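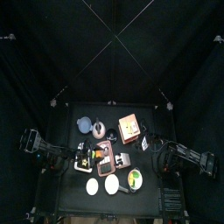
The black table, with household things gathered near the middle. Next to the small orange one lies a tiny bright green piece.

Small Things at Home: Gallery

Welcome to the gallery page of Small Things at Home. We are a little group in Brudau and we collect the objects that live in kitchen drawers, in coat pockets and on the shelf near the front door. We do not look for old or expensive things. If an object was used in a house and it can be lifted with one hand, we are glad to have it.

The collection has now 400 objects. It began with what we found in our own homes, when two of us moved to smaller apartments in the same January and had to empty many drawers in a short time. Later the neighbors brought more. Many of the objects have no value for a shop, and for some of them we had to ask several people before we learned the correct name.

This page is for looking slowly. Below you find our notes on the table, the cloth and the groups of objects, in the order in which we usually tell it to visitors.

The table

We like a dark surface very much. In the first year we used a kitchen table with a flowered oilcloth, and small objects disappeared in the flowers. A green button on a green leaf is very difficult to find, also when you know that it must be there. On matte black, a small piece with a strong color is found at once, and the eye can rest between one object and the next.

Black has one bad side, and that is dust. Every crumb becomes a star. We keep a soft brush for this, and we wipe with a cloth that is only a little damp, always in one direction. Paper towels leave white hairs, so please do not bring them near.

The black fabric

Fabric on the sides is a great help with shiny objects. A spoon is like a mirror and it will show you the window, the lamp and your own shirt. With dark cloth around the table the spoon becomes calm again. We tried a cotton bed sheet which we dyed at home, but it came out more brown than black and it smelled for weeks. Now we advise heavy curtain fabric. Wash it alone the first time.

Folds are no problem. We spent a whole afternoon with the iron once, and afterwards we could see no difference.

Objects in groups

We show the objects in groups near the center, because this is how they live in a house. In a drawer a bottle opener is never alone. It lies on top of a birthday candle, a piece of string and a key for a lock that was thrown away long ago. When we placed everything in straight lines, visitors said it looked like a store. When we moved the same things close together, people began to tell us about their grandmother's kitchen.

A group should have one thing with a warm color. Orange is our favorite, it is cheerful on black and it does not shout as much as red. Then a very small thing can lie beside it, so that the size of both is easier to understand.

We do not make the groups too tidy. An object may touch its neighbor or lie a little on its side.

Things we are often asked about

The Iwasaki tin. This is a flat tin for sewing needles with the name Iwasaki on the lid. It came to us with buttons in it. We kept the buttons inside, in the way they came. Several visitors asked if they could buy it, but we do not sell from the collection.

The Erkier pegs. Clothespins from Erkier, a small firm which does not exist anymore. The spring is very strong and you should be careful with your fingers. We received a bag of 100 and we gave a part of them to people who really dry laundry with them, which seemed to us a better life for a clothespin than a box.

The loose lids. We have a whole box of lids without containers. Please do not bring more lids. If you have a container without a lid, you are very welcome to come and try.

The little parts. Some pieces are so small that we cannot say what they belonged to. Feet of a radio, a wheel of a toy, the end of a curtain rod? We keep them in egg cartons and write a question mark on the card. Two question marks were already solved by visitors, and we were so happy about it that the answers hang now on the wall.

How we pack everything away

After a table is finished, the objects go back in the same order in which they came out. Soft things go first to the bottom of the box, then plastic, then wood. Metal is wrapped alone. Glass never travels in the same box with metal. We had a sad day with an egg cup before we made this rule.

A full box must not be heavier than one person can carry up the stairs at Vollow, the old bakery building where we have our storage room. The stairs are narrow and they turn to the left. For the letters and small parcels we send, we use a kitchen scale and stay under 800 grams.

Each object has a card. On the card we write the name of the object, the room where it was used, and one sentence from the person who gave it. We like this sentence the most. "It was always in the way" is written on a potato masher. "My father opened everything with this, also letters" is on a butter knife.

If you want to bring something

Please wash it with warm water first and let it dry until the next morning. Tell us in which room it was used. You do not need to know the year. We can accept things which are broken, if the broken edge is not sharp. We cannot accept medicine bottles, batteries or knives with a long blade.

One bag for each visit is enough, so that we have time to write the cards together with you. The kettle is on from three in the afternoon, and the entrance is at the back of the building, through the gate with the mailbox.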